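Vollport Home-Space Marking and Boundary Kit
For mobile two-arm robots used in lived-in rooms
Manufacturer: Momgate
Category: Safety accessories / Site setup

Overview

The Vollport kit is a set of floor markers, cable covers, log sheets and one wireless stop button for teams that operate arm robots in apartments, break rooms and other places that were not built as robot cells. It is used together with a written site procedure. A template procedure is supplied with every kit and may be edited by the buyer.

The kit does not replace the risk assessment for the robot or for the application. It has no effect on the robot's own speed, force or torque limits. Buyers who need a certified safeguarding device, such as a light curtain or a laser scanner, should select one from the Lokel range and treat the Vollport kit as marking only.

What is in the box

Floor marker strip, low tack, 60 m
Corner markers, 14 pieces
Cable cover, flexible, 800 mm sections, eight pieces
Wireless stop button with receiver and two lanyards
Receiver lead, 1,000 mm, open end
Room log, bound, carbon copy
Template site procedure, printed and on file
Carry case

Robot, base and arm controllers are not included. The receiver lead is wired to the robot's protective stop input by the integrator. Confirm the stop category with the robot manufacturer before wiring.

How the boundary is set

Measure the reach of each arm with the gripper fitted and the longest object in the task held at the fingertips. Add the stopping distance at the highest speed allowed in the procedure. The result is the outer line. If the base moves during the task, the line is drawn for every base position, and the areas are joined.

Strip is laid on a clean, dry floor. Corners are placed first. The strip must be visible from each doorway and from each seat that faces the work area. Where a wall or a heavy piece of furniture closes one side, no strip is needed on that side, but the furniture is then recorded in the room log as part of the boundary and must not be moved during a session.

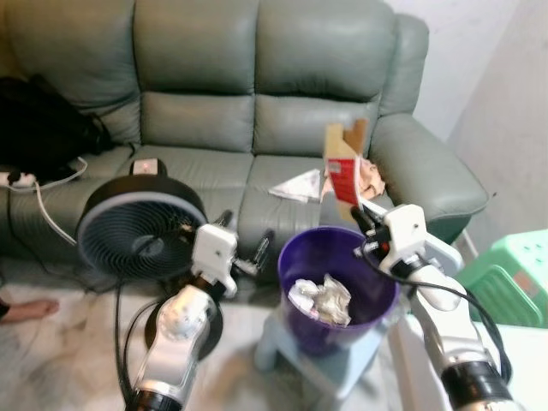

The template procedure treats a seated or standing person near the arms as the normal case in a home, and its pre-run check is written accordingly. The check covers persons first, then cables, then objects, then the arms. Bare feet are entered as unprotected, with the same weight as hands. A foot on the floor at the front of a sofa, as at the left here, calls for an entry even when the rest of the person is out of view, and the arms are held until the outer line is clear or the reduced speed setting is confirmed. The cable check takes in household wiring as well as robot wiring: the white cable hanging over the sofa front from the power strip is listed under room cables, and the black cables looping along the right arm are listed under arm cables. The two entries are kept apart, as the corrective action is different.

Room cables are rerouted or covered. Power strips are taken off seats and placed on the floor or a fixed shelf, outside the outer line where the room allows it. Arm cables are checked for slack at full extension and at full fold. A loop that can pass over a chair arm, a drawer handle or the rim of a container is tied down before the arm is enabled.

Containers and raised targets

Many household tasks end with an object being released into a bin or basket. A container may stand on the floor or on a support such as a stool. The template procedure sets these conditions for a raised container:

The support stands on all its feet and does not rock when pressed at any edge.
The container base sits fully on the support.
The release height is entered in the task file and checked again after the container is emptied.
Nothing breakable or hot is used in the same session.
If the container falls, the run is stopped. It is not picked up while the arms are enabled.

Objects with torn or uneven edges need a wider approach path than whole objects of the same size. The held size is measured at the longest point, including any part that stands clear of the fingers. Loose paper and tissue are permitted without individual measurement.

Stop button

Press to stop, twist to reset. Reset at the button does not restart motion. A separate restart at the operator's station is required. The receiver drops its output if the radio link is lost or if the battery falls below the warning level. Test the button at the start of each session and after any battery change. Enter the result in the room log with the initials of the person who pressed it.

The second lanyard is for handover between operators. The button is never left on furniture inside the outer line.

Room log

Each page has fields for the room, the operator, the base position, the speed setting, persons present, cable actions and the stop test. The carbon copy stays on site. The top copy goes to whoever holds the risk assessment. Changes to furniture between sessions require a new page, even if the task file is unchanged.

Hipólito Sosa, who maintains the template, recommends drawing the room by hand on the back of the page. Photographs may be attached as well but do not replace the drawing, which must show the outer line and all doorways.

Limits of use

Indoor use only. The marker strip is suited to sealed wood, tile, vinyl and polished stone. It is not suited to deep carpet; use the weighted markers from the Ljungberg series on carpet. Do not use the kit where children can enter the work area without an adult. Do not use the kit with a robot that has no protective stop input.

Care

Wipe strip and covers with a damp cloth. Replace strip when the edge lifts or the color no longer stands out from the floor. Cable covers are replaced when they no longer lie flat. Do not store the stop button with the battery fitted.

Revision notes

January: "unprotected feet" added to the pre-run check as its own line. It was previously included under "clothing." Cable section split into room cables and arm cables, following a review by Miloslav Krajčí. Room log pages printed before this change may be used up if the new line is written in by hand.

Spare parts and orders

Strip, corner markers, lanyards and room logs are sold separately. The stop button and receiver are paired at the factory and are sold only as a set. State the robot model and the type of stop input when ordering, so that the correct lead can be supplied. The template procedure is sent on request before purchase.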